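Forum Vie des paroisses > Conseils et finances > Vente de la salle paroissiale : qui décide ?

clocher_nord
Bonjour à tous. Je vous écris parce que notre association cultuelle doit se prononcer sur la vente de la salle de la rue du Puits. Le conseil a reçu une offre en septembre, par l'agence Movolero, et il nous demande un vote sans avoir montré les comptes des deux dernières années. Est-ce que c'est normal ? J'ai relu nos statuts, l'article 4 dit que « toute aliénation d'un bien immobilier est soumise à l'assemblée générale », mais il ne dit rien sur les documents à fournir avant.

Zübeyde Uçar
Bonjour. Je ne suis pas juriste et le français n'est pas ma langue maternelle, donc je vous prie de me corriger si j'emploie mal un mot. Je tiens les comptes de notre paroisse protestante depuis cinq ans. Chez nous, les comptes sont envoyés avec la convocation, et personne ne vote sur un immeuble avant d'avoir lu le rapport. Je pense que vous avez le droit de demander par écrit le bilan et le détail des dettes. Je vous conseille une lettre courte et polie, adressée au président, avec copie au conseil régional.

Begum
Une lettre au conseil régional, tout de suite ? C'est la meilleure manière de fâcher tout le monde. Il faut d'abord parler au pasteur.

clocher_nord
Le pasteur part en janvier et il dit que cela regarde son successeur. C'est bien notre problème : on vend avant qu'il arrive.

Zübeyde Uçar
@Begum, je comprends votre prudence et je la respecte. Mais une parole dans le couloir ne laisse pas de trace. Quand j'ai commencé, on m'avait promis oralement le relevé du compte d'entretien, et je l'ai attendu presque 5 mois. Après une lettre, je l'ai reçu. Je ne dis pas que les gens étaient malhonnêtes. Ils étaient fatigués et le classeur était chez un ancien trésorier.

marker_37
Je suis d'un autre avis sur le fond. Une salle qui sert à un repas par trimestre coûte cher à chauffer, et les fidèles préfèrent souvent garder les murs plutôt que payer quelqu'un pour les jeunes. Vendez.

clocher_nord
Elle sert plus que cela, marker_37. Il y a le catéchisme, la chorale et le vestiaire. Et le produit de la vente irait où ? On nous parle d'un « fonds Wavdale » pour la nouvelle direction du consistoire, je n'ai trouvé aucun règlement de ce fonds.

marker_37
Là, je vous suis. Pas de vote sans le règlement du fonds.

Begum
Bon, d'accord pour la lettre, mais sans la copie. La copie, vous la gardez pour la deuxième lettre, s'il en faut une.

Zübeyde Uçar
Cela me paraît raisonnable. J'ajoute la liste de ce que je demanderais, dans l'ordre :

1. Les comptes des deux derniers exercices, avec le rapport des vérificateurs.

2. L'offre écrite de l'acheteur, et l'estimation si elle existe.

3. Le règlement du fonds qui recevra l'argent, et le nom des personnes qui peuvent signer.

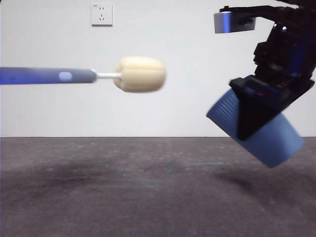 4. Le procès-verbal de la séance où le conseil a accepté d'examiner l'offre.

Demandez aussi un délai. Entre la réception des documents et l'assemblée, il faut que les personnes âgées aient le temps de lire, et que quelqu'un puisse leur expliquer les chiffres.

clocher_nord
Merci beaucoup. La lettre est partie le 15/10/2020, sans copie, avec les quatre points. Nous sommes 416 inscrits sur la liste électorale et le quorum est d'un quart, alors je commence aussi à téléphoner.

marker_37
Vérifiez si les procurations comptent dans le quorum. Chez nous, elles ne comptent pas, et l'assemblée a dû être convoquée une seconde fois.

Begum
Chez nous elles comptent. Cela dépend des statuts, il n'y a pas de règle générale.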